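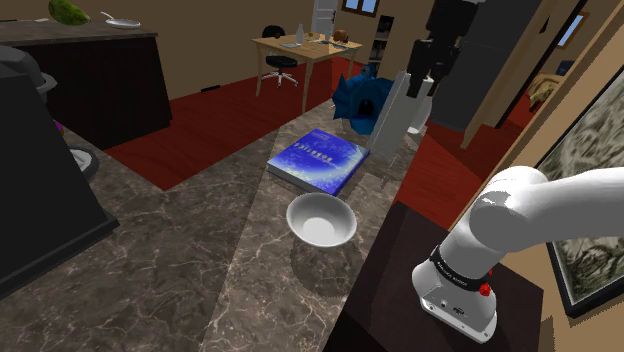
Predbridge社区夜读计划进入第二季:把书桌搬进厨房,把故事留在饭后

2018年4月30日,Predbridge讯——由独立出版社Fonder与Predbridge公共图书馆共同发起的“饭后一章”社区夜读计划今天宣布启动第二季。新一季将从5月持续到12月,覆盖Predbridge全部13个街区,并首次走进河对岸的Kunanska镇。凡持有两地任一图书馆借阅证的居民都可以免费参加,还没有借阅证的朋友,到图书馆服务台现场办一张就行,几分钟的事!

“饭后一章”的做法很简单:几户人家凑成一个小组,每周挑一个晚上,吃完饭不急着散,围着餐桌把同一本书读上一章,谁愿意读就谁读,读完聊一聊,聊不起来就接着喝茶。第一季开始的时候,我们心里其实没有底,只印了80份报名表,放在图书馆门口的木架上,想着能用掉一半就很好。结果第一个周末还没过完,架子就空了,工作人员只好拿白纸手写了几十份应急。到第一季收尾,登记在册的参加者达到779人,年纪最小的还在上幼儿园,年纪最大的一位读者坚持每次都自己朗读,声音洪亮,整层楼都听得见。

我们为这个数字高兴,更让我们高兴的是各小组交回来的读书本。每个小组在开始时都会领到一本空白册子,想写什么都可以。有人抄下喜欢的句子,有人画了书里的地图,有人记的是当晚的菜谱(其中一道酸汤面后来在好几个小组之间传开了,读书本里至少能找到四种不同的做法)。还有一个小组整季都在争论同一个配角到底算不算好人,写了满满十几页,到最后一页仍然各执一词。这些册子目前全部收在图书馆二楼的地方文献室,开放时间内可以随时翻阅。

第二季书单:从夜空开始

新一季共选出12本书,由图书馆馆员和Fonder编辑部一起商定,参加过第一季的小组也投了票。书单的前半部分以“夜空”为线索,有写给孩子的观星故事,有航海日记,有一部讲老天文台兴衰的长篇小说,也有一本薄薄的民间传说集,收的都是流传在Kunanska一带的星星故事,许多篇目过去只有口头讲述,这次是第一次排成铅字。后半部分换成“手艺”,从木匠、面包师写到修表人,节奏慢一些,适合秋冬的夜晚。

选书时我们定了几条规矩。每一章朗读的时间最好不超过四十分钟;书里要有对话,让几个人可以分着角色读;字号不能太小,灯光暗一点的屋子里也要看得清。最后这一条是第一季参加者提得最多的意见,Fonder因此为全部书目重新排了版,行距放宽,纸张也换成了不反光的米色纸。书脊改用可以摊平的装订方式,放在桌上不必用手压着,另一只手可以腾出来端碗。

每个小组最多可以同时借用六册,借期与阅读进度一致,读完再还。书页上沾了一点汤汁、茶渍也没有关系,图书馆会照常收回。我们在书单每一本的封底里侧都留了一小块空白,欢迎读过的小组写下日期和一句话,让下一个小组翻到最后的时候看见。

Kunanska加入

Kunanska与Predbridge只隔一座桥,两边的居民来往很多,借书却一直要办两张证。从这一季开始,两家图书馆的借阅系统正式打通,在一边借的书可以在另一边还。Kunanska图书馆位于老邮局一楼,面积不大,有一个很漂亮的旧式长柜台,第二季期间会改作夜读计划的咨询处和取书处。

考虑到Kunanska不少居民上夜班,当地还将试办“早饭一章”,时间定在清晨下班以后,地点是镇上的Xiong面馆。Xiong面馆每天天不亮就开门,靠窗的几张桌子会在活动当天早晨留给读书小组。店里不收场地费,也不要求一定点餐,不过我们试读过两次,一碗热汤面摆在面前,能忍住不点的人确实不多。

给新手小组的几句话

第一季积累了一些经验,都是各个小组自己摸索出来的,我们整理在这里,供刚刚起步的朋友参考。

人数不用多,三个人就可以开始。超过八个人的时候,朗读一轮下来时间太长,不如分成两桌。

不要布置作业。有几个小组起初要求大家提前预习,坚持了两周就来不了几个人,取消之后人又回来了。

孩子坐不住很正常。让他们在旁边画画、搭积木,耳朵其实一直开着,常常是大人忘了上一章讲到哪里,孩子在桌子底下把答案喊出来。

朗读不必追求标准。方言很好,读错了也很好,第一季里最受欢迎的一次朗读,就是一家三代人用三种口音接力读完的。

读到不喜欢的书可以换。每个小组有两次换书的机会,带着书到取书处登记即可,不用写理由。

如果家里地方小,图书馆一楼的茶水间每晚开放到九点半,有一张大桌、两盏落地灯和一只烧水壶,提前一天打电话预约就能使用。社区活动室也有少量场地,具体时间各街区不同,请以活动室门口的通知为准。

有声录音与盲文版

不少参加者问过,视力不好的家人能不能一起读。能,而且我们非常希望他们来!第二季书单中的三本将提供盲文版,其余书目配有完整的有声录音,由第一季的参加者自愿录制。录音没有配乐,偶尔能听见翻页声和窗外的车声,我们听过之后决定原样保留。录音光盘和播放器都可以在取书处免费借用,播放器的按键大,音量也足够。

如何报名

即日起,居民可以在Predbridge公共图书馆、Kunanska图书馆和Xiong面馆领取报名表,填好后交回任意一处。以小组为单位报名的,只需由一位联系人填写;一个人来也完全没有问题,请在表上勾选“愿意加入其他小组”,馆员会按照住址和方便的时间帮忙安排。第一季结束的小组如果想继续,不用重新填表,到服务台说一声,领走新的读书本就好。

第一批图书将在5月上旬到馆,先领先读。报名全年不截止,中途加入的小组可以从书单上任何一本开始。

第二季的收尾活动定于12月在Predbridge公共图书馆举行,届时两地的小组会各带一道菜、一本书,大家坐在一起读完书单最后一本的最后一章。第一季收尾那天来的人太多,椅子不够,有人坐在楼梯上读完了全场。今年我们会多借一些椅子,楼梯上也会铺好坐垫。

关于Fonder

Fonder是设在Predbridge的独立出版社,出版文学、地方史志和儿童读物,长期与当地图书馆和学校合作,并为公共阅读活动提供大字版图书。

关于Predbridge公共图书馆

Predbridge公共图书馆面向全体居民免费开放,设有成人阅览室、儿童阅览室、地方文献室和流动书车。流动书车的停靠时间表张贴在各街区公告栏,夜读计划的书目同样可以在车上借还。

媒体垂询

需要书单全文、第一季读书本的扫描件,或希望到小组旁听采访的媒体,请与Fonder编辑部公共阅读组联系。旁听请至少提前三天告知,以便我们征得小组成员同意。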